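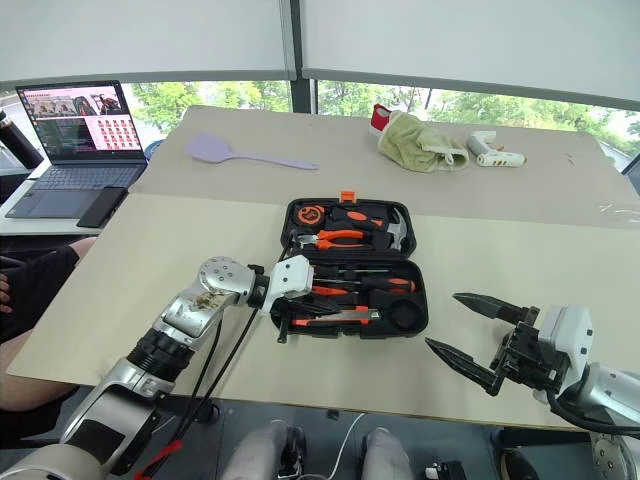
According to Clémence Lecomte, the price was the first thing her workshop asked about, and the second was who will come when an arm stops in the middle of a job. Both questions now have an answer. Farkwood, the company behind the two-armed bench system Gero, has started to offer it as a monthly service, with installation, repairs and training included in one contract.

Until now the system was only sold as a complete kit. The buyer had to mount the arms, connect the laptop and teach the first tasks without help, except for a telephone line that was open on weekday mornings. Farkwood says that small workshops liked the arms but did not want to own them.

The new service was announced on 16 Jan 2019 and will begin in March. For the first period it is limited to 20 customers, all of them near the company's office in Skonden. A technician comes for 2 days at the start. On the first day the arms are fixed and adjusted, and on the second day the customer's own staff learn how to show the system a new task.

Tool handling is the main subject of the offer. The basic package contains five tasks, among them picking a hand tool out of its molded place in a case and putting it back. Farkwood chose common tools for this, such as pliers, screwdrivers, a hammer and a tape measure, and the customer can replace them later with tools from the own workshop. Each extra task is paid separately.

Lecomte had the arms on trial last autumn and has signed for the service. She is satisfied with the grippers, which hold thick handles well, but she finds that thin shafts are still difficult and that the change from one task to another takes too long. "I would like to do it during a coffee," she said, "and for the moment it is a long lunch."

Sorrentino, a dealer that also sells the kit, will continue to do so at the old price. Customers who already bought the kit can move to the service — in this case Farkwood takes over the repairs, but the arms stay the property of the customer.

The contract runs for one year and can be ended after five months. Spare gripper fingers are included, cables are not. Registration is open on the company's website until the end of the month.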